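4. Reading in the lamplight: what people told me about their evenings

I should say first how this chapter of the work came about, as it wasn't in the plan. The study was meant to be about reading habits after retirement, full stop. I had a tidy interview sheet with questions on library visits, favourite authors, whether people finished books they didn't like, and so on. Light wasn't on it anywhere. Then, in my second interview, Aparecida Guimarães spent most of an hour telling me about the bulb over her armchair, and I went home and rewrote the sheet.

4.1 How the talks were done

I visited people at home, usually at four or five in the afternoon, and stayed until it was dark outside. That was Stuart Bramwell's suggestion and a very good one. If you ask somebody at eleven in the morning how they light their evenings, they give you a sort of official answer (the big light, obviously). If you're sitting with them when the window goes grey, you get to watch them get up and do it, and quite often it's the small light in the corner, or the one over the cooker with the kitchen door left open!

Each talk was recorded and typed up in full. Tamara Pavliuk and I then read through the pages separately and marked every passage that touched on light, dark, eyes or bedtime. We ended up with 3862 marked passages, many of them only a few words long, and we argued over plenty of them. Does "I like to see the street" count as a remark about light? I said yes, Tamara said no, and we kept it in with a note beside it. Where we couldn't agree at all, Jailson Rocha read the page cold and had the last word.

I didn't measure brightness. I know some readers will want numbers for that, and there is a good deal of careful work elsewhere on how much light an older eye needs to read small print. My interest was in what people do of an evening and how they talk about it, and I was a bit worried that getting a meter out would turn a chat into an inspection.

4.2 The big light and the little light

Nearly everyone I spoke to split their lights into two kinds, even when they had five or six in the one room. There was the ceiling light, which was for finding things, for visitors and for cleaning. Then there was whatever they read by. People were oddly firm about this. One man told me he had never once read a novel under his ceiling light and didn't intend to start, though he'd happily do the gas bill under it.

The split goes along with a split in the reading itself. Letters, forms, medicine leaflets and anything with a figure to be checked went to the table and the big light. Novels, magazines and the puzzle page went to the chair. Newspapers sat awkwardly in between, and several couples had come to an arrangement whereby one read the paper at the table first and the other had it in the chair later on. In two homes this was still a live quarrel and I was asked to take sides, which I ducked.

Valdir Medeiros has written in his own notes for the project that the chair is "where the day is allowed to stop", and I think he's caught something there. People didn't describe switching on the reading light as a way of seeing better. They described it as a change of mood. You draw the curtains, you put the little light on, and after that you don't have to answer the telephone.

4.3 Old lamps, kept lamps

I hadn't expected people to be so fond of the lamps themselves. Books got lent out, given away and left on trains, but the lamp beside the chair had often been there for decades. I heard about lamps that came from a first flat, lamps won in a raffle, and one that had been rewired so many times its owner thought only the shade was original. Quite a few people knew exactly what theirs had cost and in what money.

Brightly coloured ones came up again and again, mainly among people who'd set up home as youngsters and wanted something cheerful that their parents wouldn't have picked. The shape they described with their hands was nearly always the same: a round foot, a neck that bends, and a cone on top (Figure 1). A couple of people called it an office lamp, someone else called it a homework lamp, and I've used "desk lamp" all the way through to keep things simple, even where it has never been near a desk.
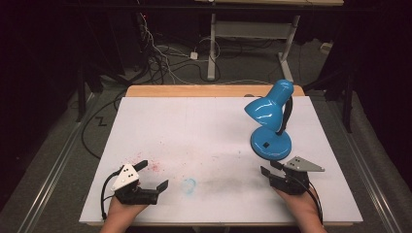 Figure 1. A blue desk lamp with a domed base, curved neck and cone-shaped shade.

The bendy neck matters more than I'd have guessed. With a fixed lamp you move the chair, or you move yourself, and stiff shoulders don't thank you for it. With a neck you can push about, the light comes to the page. Aparecida showed me three positions for hers, one for reading, one for sewing on a button, and one turned right to the wall for when she's listening to the radio and only wants a glow. She does this without looking, the way you'd reach for your own teacup.

There's a drawback, and people raised it without my asking. A cone throws a tight pool of light, so the page is bright and the rest of the room falls away. Some loved that. Others found it gloomy, particularly those who had recently begun living alone, and they tended to leave a second light burning in the hall. I heard this often enough in December that I went back through the summer pages to check whether it was only a winter worry. It came up there too, less often, and later in the evening.

4.4 Giving up for the night

My last question was always how people knew it was time to stop. I'd thought they would talk about the clock, and a few did. Far more talked about the page: reading the same line again, the print going soft, the book sliding. Then came the order of things, which hardly varied from one home to the next. Marker in, glasses off, little light last. Jailson pointed out that many people then crossed the room in the dark, having done it so often they didn't need to see, and I've since added a question about that to the sheet for the second round of visits.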